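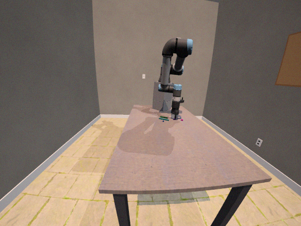

Re: [chores] Can any of them clear a table yet?

From: Shufen Gu
To: chores list
Date: September 2023

Yuxi Shen wrote:

> I have been reading this list for a few months and I still can't get a
> plain answer to a plain question. My brother-in-law runs the packing
> room at Tonlow, where they make up craft kits. Each kit gets a handful
> of small bits in a tray. At the end of a run there are always bits left
> on the bench, and a person sorts them back into bins. He has been told
> by a salesman that an arm could do this by next year.
>
> Also, and this is more for me than for him, could the same arm pick up
> after two children? I would pay a fair sum for that.
>
> Is any of this real, or is it all done on a computer?
>
> Yuxi

Yuxi,

A fair bit of it is done on a computer, and the picture at the top is one of those. It is a simulated room with an arm at the end of a long table and a few small coloured pieces by the gripper. The job I have in mind for a table like that is close to your brother-in-law's: pick up the pieces and put each one where it belongs. The green and teal bars are the sort of thing I would start with. The tiny blue bits are the sort of thing I would leave until last.

We do our practice runs this way at Coltach before we touch the real bench. It is cheap, nothing gets broken, and you can leave it going overnight. Our last batch was 3000 tries in simulation. Then we moved the same program to the real arm and gave it 424 tries over the following weeks, with pieces of much the same size. It did well on single bars lying flat with space round them. It did badly when two pieces touched, and worse when a piece was smaller than the tips of the gripper. It would close on the piece, lift, and come up with nothing, then carry on to the bin as if it had something. We had to add a check for that.

Shadows were a nuisance too. An arm hanging over a table throws a big one, and ours moved as the arm moved. Dark blue pieces in the shade were missed more often than anything else. We put a second lamp on the other side of the bench and that helped more than a month of changes to the program had.

So, for Tonlow. If the leftover bits are all of a few known kinds, and somebody can tip them out so they are spread thinly, an arm could do a good part of the sorting now. It will be slower than a person. Ours takes roughly 4 times as long as I do, and I am not quick. It makes sense if the bench can be left to it after hours. If the bits come in a heap, or the kits change every fortnight, I would keep the person. I would ask the salesman to bring the arm in and run it on a tray of Tonlow's own leftovers, not his samples. When Hurley did that last November the demonstration was over before the tea was made, and they bought a better set of sieves.

For the children, no. A bench stays where it is. An arm bolted beside a table can only reach what is near it, and most of what needs picking up in a house is under a chair. You would need something that drives about, bends down, knows a sock from a cat toy and stops when a child runs at it. I have seen short films of machines doing parts of this. I have not seen one do a whole living room without a person standing by, and I would not put one in a room with a two-year-old on the strength of a film.

Després asked in the other thread whether wiping down is easier than picking up. It is, on a bare flat surface. Once there are things on the surface you are back to picking up first.

If your brother-in-law can send me a list of the bits by size, I will run them in simulation and tell you which ones we drop. Rough sizes in millimetres will do, with a note of anything soft or bendy. Felt shapes are likely to be a problem, and I have no good way to test string.

Shufen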